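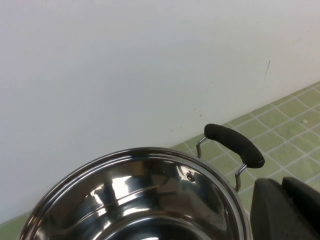 Fotografía: Ondach Menaje

Olla Plomov de acero inoxidable con dos asas

Ref. 415 — Cocina / Ollas y cazos

Olla de uso diario para caldos, legumbres, pasta y guisos largos. Se vende suelta o dentro de la batería Plomov, con la tapa aparte. El interior va pulido a espejo y el borde es redondeado, con un labio algo más grueso que el resto de la pared. Por debajo del borde, por dentro, corre un resalte fino en todo el contorno.

Asas

Las asas son de varilla metálica doblada, con la empuñadura negra recubierta de goma. La varilla se fija a la pared con remaches, y la cabeza del remache queda a la vista por el interior. Conviene pasar por ahí el estropajo blando al fregar, que es donde se agarra la espuma de los garbanzos.

La empuñadura queda separada del cuerpo de la olla y se puede coger con un paño o con manopla fina. Para el horno no sirve: la goma no está pensada para ese uso.
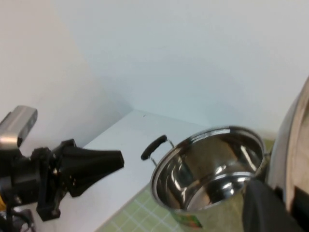

Antes del primer uso

Retire la etiqueta adhesiva de la pared exterior. Si deja restos de cola, unas gotas de aceite de cocina y un trapo bastan. Después lave la olla con agua templada y jabón, aclare y seque enseguida. Hierva agua con un chorro de vinagre durante 10 minutos, tírela y vuelva a aclarar.

Uso en el fuego

Fuego medio para casi todo. El acero conserva bien el calor y con la llama alta lo único que se consigue es que el fondo coja manchas azuladas o irisadas. Son inofensivas y salen con vinagre. Eche la sal cuando el agua ya esté hirviendo y remueva. La sal en agua fría se posa y puede dejar picaduras blancas en el fondo, y esas ya no se quitan.

En cocina de gas, que la llama no asome por los lados. Las empuñaduras se calientan por ahí antes que por el contenido.

Limpieza

A mano, esponja blanda. Nada de lana de acero ni polvos abrasivos en el interior: el pulido se raya y no hay forma de devolverlo en casa. Si se ha pegado la comida, deje la olla en remojo con agua caliente y 2 cucharadas de bicarbonato. Admite lavavajillas, aunque con el tiempo la goma de las asas pierde color y el acero puede salir con velos de cal. Secarla con un paño los evita.

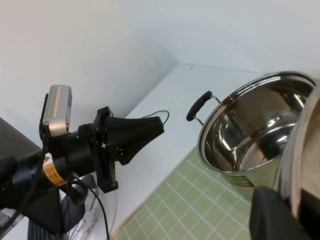 La olla se entrega en caja de cartón, con hoja de cuidados en español y portugués. Al sacarla, aparte los envoltorios antes de ponerla al fuego y revise que no quede ningún trozo metido entre la varilla y la pared. El plástico transparente, una vez arrugado, apenas se distingue sobre una mesa blanca, así que compruebe también la superficie donde la ha desembalado. El cartón va al contenedor azul.

Recambios y accesorios

Tapa Diro de cristal templado, se vende por separado.
Empuñadura suelta de goma negra, por unidades.
Cesto de vapor Khúc, compatible con esta medida.

Garantía y pedidos

Garantía comercial de 12 meses contra defectos de soldadura y remaches, además de la legal. No cubre rayas, picaduras de sal ni golpes en el borde. Para pedidos de hostelería — a partir de 10 unidades — escriba desde el formulario de contacto e indique la referencia.

Ficha revisada el 12 de junio.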